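Bench notebook, Plolldale workshop
17 September 2021
Topic: green discs, grooves, finish, and the table they live on

Picking up where I left off on the discs. I have tea, the radio is on low, and Shivam Negi has the big bench until lunch, so I'm working at the pale wood table by the window and trying not to scratch it. It's the nicest top in the building and I feel guilty every time I put a tool down on it.

Recap for Bimla, who asked me what on earth this job is. Bevan want a lidded round thing for the middle of a table. It can hold candies or rings or nothing at all, they don't mind, they just want it to feel good when you lift the top off. Color is a soft sage. Two rings cut into the face, one close in around a plain center and one out near the rim. The rings are purely for looks, although Neelam Rathore says her thumb goes straight to the outer one every time she picks a sample up, so I suppose it's a grip as well. I'm keeping that for the meeting!

Color first. The batch we mixed in April was too minty. I liked it on the swatch and then hated it at full size (this happens to me with every green, you'd think I'd learn). The new mix has more yellow and a touch of gray in it and I'm much happier. Mix number is 3102 and I've written it on the lid of the tub, on the side of the tub, and on the shelf, after last time. If anyone decants it into another tub please copy the number over. Ravindra, this is me looking at you, kindly.

What I keep noticing is how much the green moves around depending on where you stand. Flat on, the top looks chalky, nearly dusty. Then you catch the rim and it goes olive. I spent a silly amount of time this morning walking around the table with a cup in my hand. Nisha Yadav came in for the tape measure and ended up walking around it too. She thinks the olive at the rim is the best part and that we should leave the lip well alone. I'd been planning to take the edge down a bit more so it would be softer in the hand. Now I'm on the fence. Going to do one each way and put them in front of people without saying which is which.

Grooves. First go, the inner ring was too deep and it filled with dust from the sanding, so you got a pale line in one half and a dark line in the other. Horrible. For this round I went shallower and narrower and cleaned it out with a dry toothbrush before the last pass. Much better. The line reads as a thin dark circle now and it stays even the whole way around when you turn it under the lamp. The outer ring was fine from the beginning so I left the setting as it was.

Sanding notes, mostly for me:
- Start at 210 on the faces. Tried going in coarser and regretted it.
- Finish at 2000, wet, very light hand, small circles and then stop. Keep going and you start to get a shine.
- Don't sand into the grooves. Fold the paper and come up to the edge of the line, no further.
- Wipe with the gray cloth. The blue one sheds.

We want it matte. I'm underlining that in my head because the Joltau wax that Shivam swears by gives a lovely glow on his trays and is completely wrong for this. I put a dab on a scrap and it looked like a bar of soap. The Zedarura one dries flatter but it smells like a school corridor, and it took ages to stop feeling tacky. For now I'm leaving everything bare. Bevan can decide, and if they want it sealed I'll do a proper set of scraps with every finish we own and they can rub them all day long.

Stacking. I've been shoving one disc half off another to compare rims, and it's a handy trick that I'd recommend. When they're lined up exactly your eye just reads a single thick puck and you miss everything. Slide the top one over and suddenly the lower one looks grayer, with all that shadow on it, and you get a nice clear seam between the two. I moved the lamp three times to see if I could lose the difference and couldn't, so I've stopped worrying that the batch is uneven. Same tub, same day, same everything. Light does what it likes.
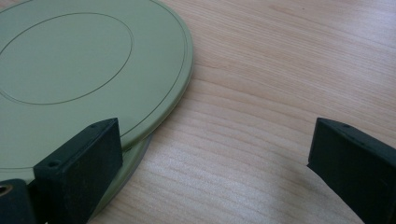
Sage discs, top one offset. Both rings showing on the face.

Bimla's comment when she saw them like that was that we should sell them crooked. I laughed but I've been thinking about it since. If the lid were a hair bigger than the base you'd get a little shadow underneath all the way around, and it would be easier to get your fingers under it too. At the moment you have to pinch. Neelam has small hands and she manages, Ravindra has hands like oven mitts and he ends up dragging the whole thing across the table. I'd like it to work for Ravindra.

One more thing about the table. I'd only meant to use it for the morning, but the green looks so good on that honey-and-cream grain that I don't want to judge it on anything else now. The gray bench makes it look sickly. I've no idea what Bevan's tables are like. I should ask before I fall any further in love with this combination. Email them today, before four.

Also found a tiny chip on the underside of one of last week's rejects, where I must have knocked it on the vise. It's in the reject box with a pencil cross on it. Please don't rescue it, I know it looks fine from the top.

To do next:
- one rim softened, one left as is, blind test at tea
- lid slightly oversize, 2 tries, different amounts, write down which is which BEFORE mixing them up
- ask Bevan about tables, and about felt on the bottom (Nisha says yes to felt, I say cork)
- more gray cloths
- give Shivam his wax back

Four o'clock, adding this in pen. Blind test was a mess as everyone could tell straight away which rim was softer and then they argued about it. Nisha and Neelam for the crisp one, Bimla for the soft one, Ravindra wanted to know if there were biscuits. Keeping both on the windowsill for now. Bevan replied about the tables: oak, mostly, and one painted white. I'll dig out a white board tomorrow and try the green on that.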